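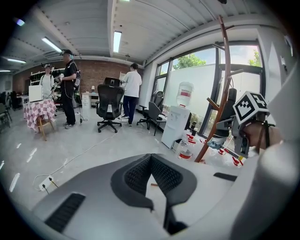

Equipment Planning Data Card: Hand-Held Gripper Collection, Tandotville Site

Version 4 - prepared by the Avon program office for internal budget holders and partner laboratories

Summary

The Avon collection gathers demonstrations of manual tasks recorded with paired hand-held grippers. This card covers the equipment side of the collection: what a station consists of, what has to be bought in advance, what can be shared, and how replacement is planned over a budget year. It accompanies the data and should be read before a purchase request is filed. File formats and annotation rules are covered in the separate data guide.

The planning unit used throughout is the station. A station is one operator with one pair of grippers, the wearable equipment that goes with them, and access to power and a work surface. Budgets are drawn up per station and then adjusted for the room.

Status

Stations in service: 4
Sessions in the current release: 363
Planning ceiling for consumables, per station per budget year: 3000, in local currency
Site: Tandotville, open-plan office floor
Partner site: Sestier, in preparation

Contents of this directory

station_budget - the line items for one station, with blank cells for local prices
room_budget - shared items, power, and furniture
replacement_log - part, date removed, reason, and station
request_form - the form accepted by the purchasing office
notes_sestier - open questions for the partner site

Station equipment

Each station is budgeted with the following items. Items marked R are reordered on a schedule; all others are bought once and replaced on failure.

Grippers, one pair, left and right
Finger pads (R)
Marker cubes, one per gripper, with spare printed faces (R)
Hand straps (R)
Headset
Backpack for the recording unit
Cables, full set, with one complete spare set (R)
Laptop for session control

Grippers are purchased in pairs even where only one side has failed. The two halves of a pair are calibrated together at Tandotville, and a mixed pair has to be calibrated again before it can be used. The remaining good gripper is returned to the spares shelf and may be matched later with another single unit.

Laptops may be drawn from the general office pool. They do not need to be bought from the collection budget unless the pool is exhausted, in which case the request should say so plainly and give the date on which the pool was checked.

Cables and power

Cables account for more reorders than any other line in the replacement log. A cable that has been bent sharply at the connector should be withdrawn at the end of the session and entered in the log, whether or not a fault has been recorded. Sites that plan to use longer runs across the floor should add cable covers to the room budget.

Power strips are a room item. They are bought with the switch accessible from the operator's side and are not to be connected one to another. The room budget should allow one strip per station and one for charging. 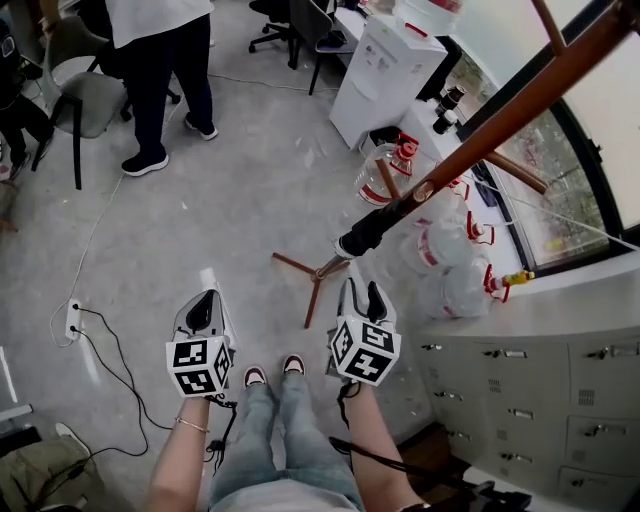 Can two stations share one set of spares in the first year?

They can, provided both stations are in the same room and use the same gripper revision. The shared set should be held at full strength and restocked as soon as a part is taken from it. From the second year each station is budgeted with its own set.

Room and furniture

The collection does not require a dedicated laboratory. Existing desks, chairs, and small tables are acceptable as work surfaces and should not be bought new for this purpose. Before a room is approved, the site lead should confirm the following:

Clear floor for the operator to turn with both arms extended
Outlets on at least two walls, or an approved plan for floor cables
Lighting that can be kept constant through a session
Shelving for spares within the room or directly next to it
Agreement from other users of the floor on session hours

Windows are acceptable. Where direct sunlight reaches the work surface, blinds or film should be entered in the room budget before the first session and not held over to the next request. Marker faces with a glossy finish have been refused at Tandotville for the same reason, and only matte stock is to be ordered.

Task materials

Objects handled in the demonstrations are paid for from the task budget, which is separate from the station budget. Requests that combine the two will be returned. Borrowed items should be listed with a replacement value in case of damage. The limit for a single task object is 200 in local currency; anything above that needs written approval from the program office.

Ordering schedule

Requests are reviewed every Wednesday. The main order for the year is placed in August, and sites are asked to submit their station and room sheets before the review that precedes it. Late sheets are accepted, but they are handled as individual requests and do not benefit from the combined price.

Printed marker faces and pads are ordered together. Straps come from a different supplier and have tended to arrive later - sites opening a new station should order them first.

Replacement planning

Replacement is planned from the log and not from supplier estimates. For this reason, each removed part must be entered even when the cause is unclear; "unknown" is an acceptable entry. Parts withdrawn as a precaution are marked separately so that they do not raise the failure count.

A gripper body is retired when its housing no longer closes fully or when calibration has been repeated without a stable result. Retired bodies are kept as a source of small parts. They are not to be lent out or counted as stock.

Known limitations

The figures on this card come from one site. Sestier has a different floor layout and a smaller spares area, and its cable and storage lines may differ. Staff time for setup, calibration, and cleaning is not included in the station sheet and has to be budgeted under operations. Insurance for equipment carried between sites is still under review, and pairs should stay at the site where they were calibrated until that review is complete.

Citation and contact

Please cite this card as: Arnardóttir, Avon Equipment Planning Data Card, version 4, Tandotville.

Corrections to the budget sheets should be sent to the program office with the sheet name and line number. Changes to local prices do not need to be reported.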